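Home testers wanted: stick vacuums and one very expensive mop

Granance is looking for 20 households to live with a floor cleaner for four weeks and tell us what is wrong with it. Applications close 4th October.

We publish buying advice on household appliances. We don't trust star ratings much, and we trust "tested by our experts" even less, having read a good many reviews that could have been written from the side of the box. If you have ever bought a vacuum on the strength of a glowing write-up and then watched it push cat litter around the laundry, you know the sort we mean.

What you'd be testing

You'll be given one of the following. You can tell us which you'd prefer, but we make no promises.

- The Bollia cordless stick, which claims to do a whole house on one charge. Whose house is not specified.
- The Zekmont upright, sold as "whisper quiet".
- The Lazarević wet floor cleaner, which costs $755 and is supposed to replace both your vacuum and your mop. We have doubts. You may be able to settle them.

All three are bought at full price from ordinary shops. We don't take samples from manufacturers and they won't know who you are.

Who we want

People with floors that get dirty. Carpet, tile, timber, lino, or a mixture. We are short of homes with stairs, homes with long-haired dogs, and flats where the neighbours can hear everything. Renters are welcome. So are people who dislike vacuuming, as we already hear plenty from the ones who enjoy it.

You must be 18 or over and have somewhere to charge the thing overnight. You can't work for an appliance maker, a retailer or a PR agency, and neither can anyone you live with. We do ask, and we do check.

Please don't apply if you make product videos. We've tried it. The colour of the machine got more attention than the suction.

What you'd do

Use the cleaner as your only floor cleaner for the whole four weeks. Put your old one in a cupboard. Fill in a short diary each time you use it: which rooms, how long the battery lasted, what it left behind, whether you had to stop and cut hair off the brush. There are 2 phone calls, one in the first week and one at the end. The first is mostly to catch faults early. The second takes longer, and we'll want to know whether you'd spend your own money on it.

Write plainly. "It's good" is no use to us. "It won't go under the couch" is.

What you get

You keep the machine. Some of you may not regard this as a reward. We also pay a gift card at the end, once all the diary pages are in. The amount is in the information sheet, which we'll send before you agree to anything. There is no bonus for being kind about the product, and no penalty for giving up on it, provided you tell us when and why.

Your name won't be published. We may quote from your diary with your suburb and the type of floor you have.

How to apply

Email Nathalie Paquette, who runs the home trials, with "Floor trial" in the subject line. Tell her what floors you have, who and what lives on them, which vacuum you use now and the most annoying thing about it. A paragraph will do. Don't attach a CV.

We'll reply to everybody, including those who miss out. Households will be chosen in October and machines will go out by courier. Someone has to be home to sign.

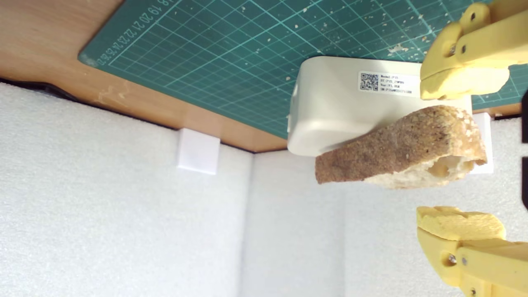
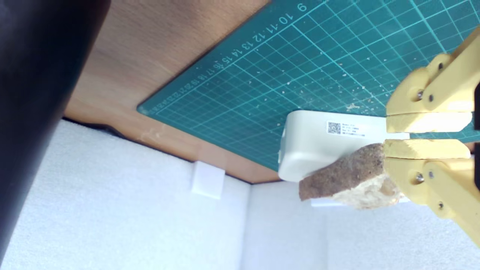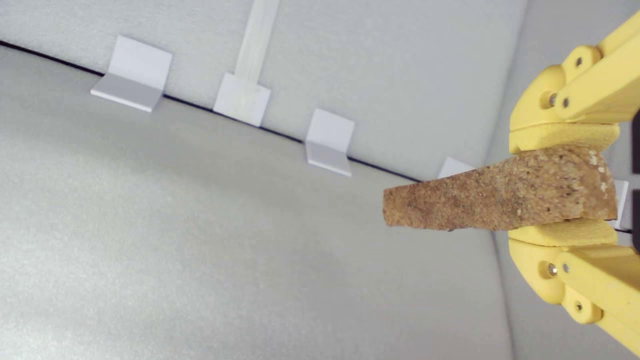
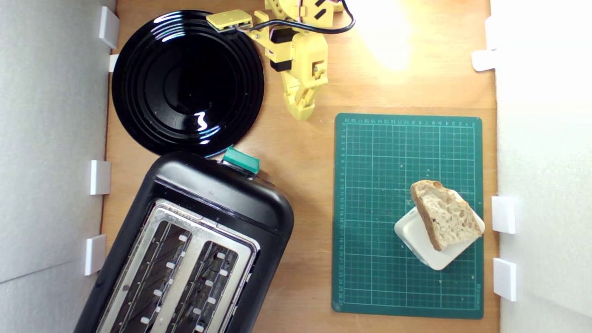
First: a piece of bread with a rough crust. Last: a round black plate on a wooden tabletop.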